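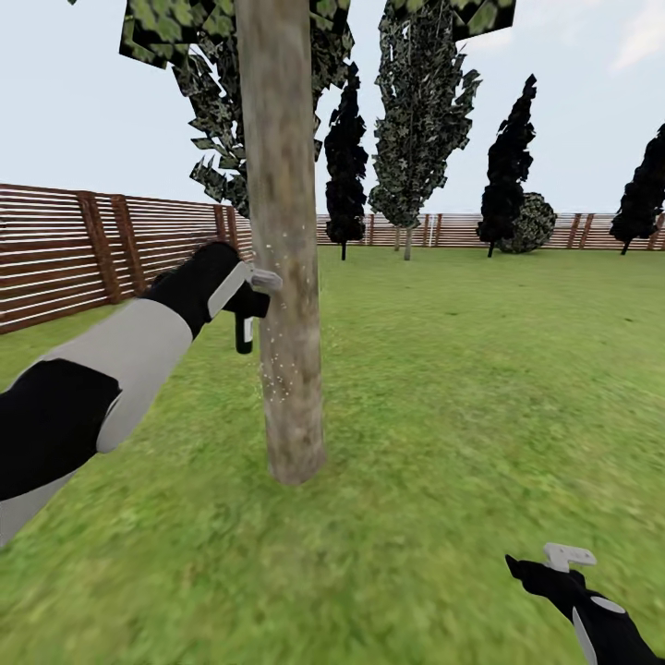

Call for participants: lay listening sessions, Derese Deanery

Last updated: March

You have probably been asked for your opinion by the Church before. Maybe you filled out a card in the pew, or sat at a folding table with a marker while someone from the chancery wrote "youth" on a big sheet of paper. Then the paper got rolled up and you never heard about it again. If that left you a little sour on the whole idea of listening, we would like to have you.

The Tranilance Project is a small independent study of what happens to the things Catholics say once they have said them. We are looking for people in the parishes of the Derese Deanery who took part in any parish or deanery consultation, and for a smaller number who were invited and decided to stay home. We want both groups, and we are more worried about finding the second.

Some background. The last deanery consultation collected 866 written responses. The summary sent up the line was four pages long. We don't assume anyone acted in bad faith. Four pages may have been all that was asked for. But we have read the summary several times, and we can't tell from it which concerns came from many people and which came from one person with good handwriting. Phrases like "a desire for deeper accompaniment" could mean almost anything. We suspect that in some cases they meant "please answer the parish phone."

So we are going back to people and asking them directly. What did you say? Did you recognize it in the summary? Did anything change in your parish, and if it did, do you think it had anything to do with you?

What you would be doing

You would come to three small-group conversations over the spring, each lasting an evening, starting at 6:30 and ending by 8:30. Groups are kept small enough that everyone can speak without raising a hand. Before the first one you will get a copy of the summary in the mail. Please read it with a pen. After the last one you will get the draft of our report, and you will have a month to object to it in writing. Objections get printed at the back of the report as you wrote them, apart from any names of private people.

There is no opening icebreaker. Groups may begin with a prayer if the people in them want to, and that will be settled by each group the first evening.

Who can apply

You should be 18 or older and either live in the deanery or have been attached to one of its parishes at the time of the consultation. You don't have to be attending Mass now. You don't have to agree with us that the process had problems. Gadisa Tufa, who will lead most of the groups, thought the last round went fairly well and has said so at length, and that is one of the reasons we asked him.

Priests and deacons are welcome to write to us, but the groups are for laypeople. Parish employees may take part and will be placed with people from other parishes.

Spanish-language groups will be led by Uriel Quintero. If you need a different language, tell us when you apply and we will see what we can do. We would rather say that than promise something.

What we can't offer

We have no authority of any kind. The bishop's office knows about the study and has not endorsed it, and it has not agreed to read the report. We will send it anyway. If you are hoping your parish schedule will be changed or a closed school reopened, this is not the way to get it done.

We also can't pay for your time. We can cover bus fare or gas and pay for child care during the sessions. Bring receipts for the first and tell us ahead of time about the second.

Privacy

Sessions are recorded in sound only. Ayana Lemma types up the recordings, takes out names and parishes, and deletes the audio once the report is finished. No one in the deanery offices will see the transcripts. You can leave at any point and have your words taken out, up until the draft goes to the group.

The study is paid for by a grant from the Pirkness Fund, which has not asked to see anything before publication. If that changes we will tell participants in writing.

How to apply

Send a letter of no more than a page to Fasil Tefera, Tranilance Project, care of the Pirkness Fund, or leave one marked with his name at the Derese parish library desk. Tell us your parish, whether you took part in the consultation, and one thing you said or would have said. Please include a phone number and the best time to call. Skip the references and the letter from your pastor.

We will answer every application, including the ones we turn down. Applications are open through the end of April, and groups start in May.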